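Subject: Re: [office-furnish] Small risers for the tables 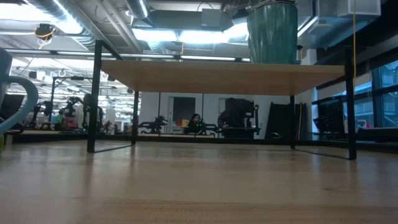 Riser with the light wood top and black metal frame, on the table by the office chair.

On 3/20/19, Hsu office wrote:
> Do the Fosska risers have feet or rails?
> We need 4 and don't want marks on the tabletops.

Rails – thin black ones along the bottom, joining the legs. There is a tall green container on top.

Dumel has 2 left at 208 each and expects more in June. I would take both now and put felt under the rails. Send me the room number and I'll add it to the order.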